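ok so the kitchen drawer purge. doing this as a thread bc otherwise I'll quit halfway 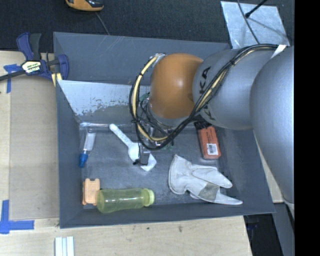

rule one - everything goes in a gray bin first. no deciding at the drawer. if you decide at the drawer you keep it all, ask me how I know

rule two is you only take out what you can name. "thing with the notches" is not a name

white scoop with the long handle stays. I use it for coffee, rice, dog food (washed in between, relax)

does anyone else own like four scoops and only ever reach for the one. the other three came with protein powder and I don't even drink protein powder anymore

the skinny tube thing with the blue end. could be a glue, could be from a craft kit. been in there since the Kneath apartment at least, so two moves

small peachy orange plastic bit - no clue. asked the family chat. Malou says it's off a toy. Hefin Samuel says its a cable clip and he is very sure of himself as usual

holding it till October. then out

ok updates. Lokton drawer organizer came, the one with 25 slots. do NOT buy the 25 slot one. a spatula does not fit in a slot. nothing I own fits in a slot

sending it back, ordering the plain two section tray from Timiteck instead. long stuff on one side, everything else on the other. thats the whole system

someone asked what I do with batteries. jar on top of the fridge, lid on, goes to the drop off when it's full. loose ones in a drawer make me nervous

rubber bands: kept ten. threw out a wad that had gone sticky and fused to a takeout menu for a place that closed

also found: 3 dead pens, key to nothing, birthday candles (keeping), an allen wrench (keeping, obviously, you always keep the allen wrench)

if you've got a bin that's all scuffed up inside don't bother scrubbing it for this. it's a sorting bin. wipe the crumbs and move on

Malou Damgaard has now sent me a photo of her own drawer and I need everyone to know it's worse. there is a whole doorknob in it

more peachy orange thing theories in the replies: curtain hook, board game piece, part of a label maker. label maker person might be on to somthing, I did own one

gonna do the drawer under the oven next. baking sheets and I think a single roller skate wheel. back around 9 tonight if I'm not asleep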